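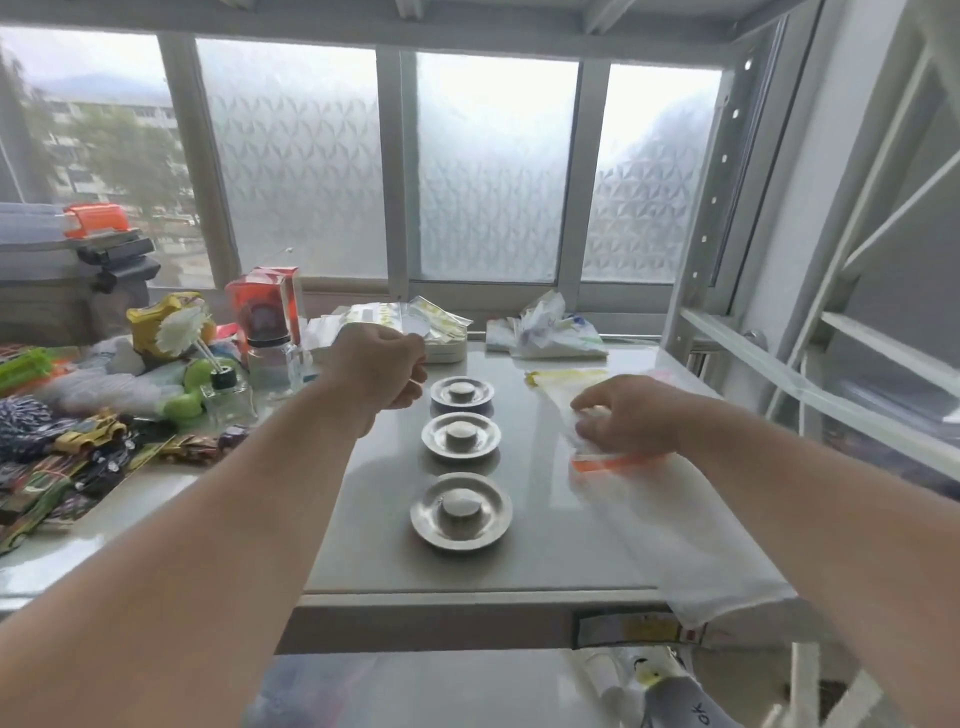
The Nomel arrives in the packing room

After two postponements and one argument with the freight elevator, the Nomel bagging machine is in and running at Testow. It counts small parts, drops them in a bag, seals the bag and prints the label. Valentin Tanguy, our packing lead, signed for it on 18/11/2021 and has been called its father ever since, which he is putting up with.

For those of you upstairs who only know packing as the place your samples go missing, some background. Most of what we send out is small metalware, and most of it still goes into the bag by hand. You set the pieces out in a row, look them over, hold the bag with one hand and fill it with the other. A steady packer does 60 bags an hour. The Nomel does 60 in the time it takes to find the tape.

It has opinions, though. It likes parts that are round, dry and all the same size, and it likes bags from a roll. The Van Wyk orders suit it perfectly and moved over in the first week. The mixed sets don't. Those have three sizes in one bag, and when we tried them on the Nomel it put three large ones in the first bag, three more in the second, and then stopped and asked for assistance. Mixed sets have gone back to the counter, along with anything that scratches and anything a customer wants in their own printed bags.

So what has changed? The long runs are gone from hand packing, and few people are grieving. Wrists are better. On the other hand, a long run was also when you could stop thinking and have a proper conversation, and several packers have told Valentin they miss it. What is left for hands is the fiddly work, one short job after another, and you have to pay attention to all of it. He has put in for an extra break in the afternoon. The request is with management, where it has been resting comfortably.

Six people have been trained to run the machine. Training takes 16 hours, most of it on clearing jams and on Stulura, the program that tells the Nomel what to pack and tells the office what it packed. Stulura also reports idle minutes. We asked whether it knows the difference between a packer who is idle and a packer who is on her knees picking parts out of the feeder. It does not. Until that is fixed, idle minutes will stay out of anyone's review, and we have that in writing.

Nobody has lost a job over this. The agency places we usually fill in November were not filled this year, though, and it seems fair to say so in the same paragraph. Operators get the technical pay grade from their first full shift on the machine. Hand packers stay where they were, and this came up at the last staff meeting 20 minutes after it was supposed to end. It will be first on the list next time – the harder jobs are the ones still done by hand, after all.

A second round of training opens once the spare feeder arrives. Names to Valentin, please, on paper. He has enough screens now.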